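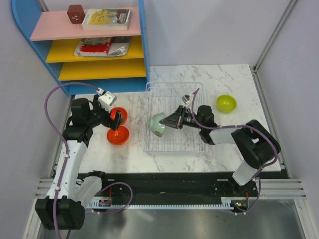
Search this site Type and press enter Go

Filed under: Kitchen Corner, Members' Bits

Dish rack season (again)

Quick one before the July issue goes off. Lots of you wrote in after my grumble about bowls last month. Around 400 words allowed here so will be brief.

Bowls. They take up more room than anything else in the rack and they never stand up straight. Plates behave. Bowls flop. What works at my place: biggest ones first, on their side, all facing the same way, then stop. Don't nest them in the rack, they just hold the water between them and you find it later when you pull one out for brekky. Cereal, sock, ruined morning.

Rochelle Gallagher from the Stencombe end swears by sorting on the bench first. Same colour with same colour, then into the rack one lot at a time. I thought this was fussy. Tried it for a week, a bit less fussy than I thought. Helps with the kids too, if yours have bowls in orange and green and will only eat out of the one.

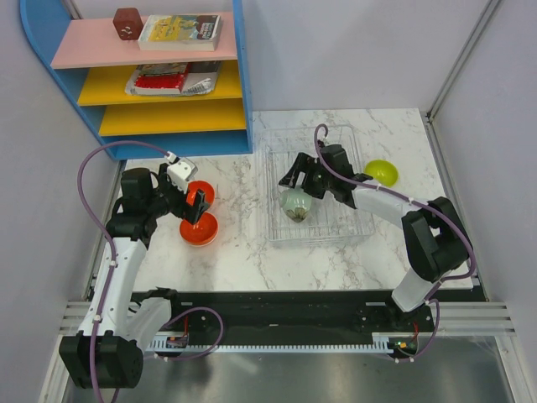 Clear racks, then. Blagoje Delić asked whether they're worth it over the coated wire sort. My two cents: nicer to look at, easier to see the gunk. Which means you have to clean the gunk. Warm water, splash of vinegar, old toothbrush along the grid, rinse. Mine gets done when I remeber. Wire ones rust at the feet, usually on the side you can't see.

Where to put the thing: near the sink but not under the shelf you keep books on. Rafferty Van Dusen lost a good recipe book to steam and drips and is still going on about it. Shelf off to the back of the bench is fine. Keep the paper stuff up top.

Marble-look benchtops, seeing it came up twice. Wipe under the rack every night, even if you leave everything else. The ring it leaves is a pain to shift. Bicarb paste, soft cloth, go easy.

Swap table at the Haverford hall is on again, 5 pm start. Barrett has spare bowls, odd colours, no chips. Bring a bag, we ran out last time. Lids without containers stay home please, we have have enough.

Still after someone to do the September page. Ezekiel Kapoor is filling in for August and would like it known that it's for August only.

Last updated: July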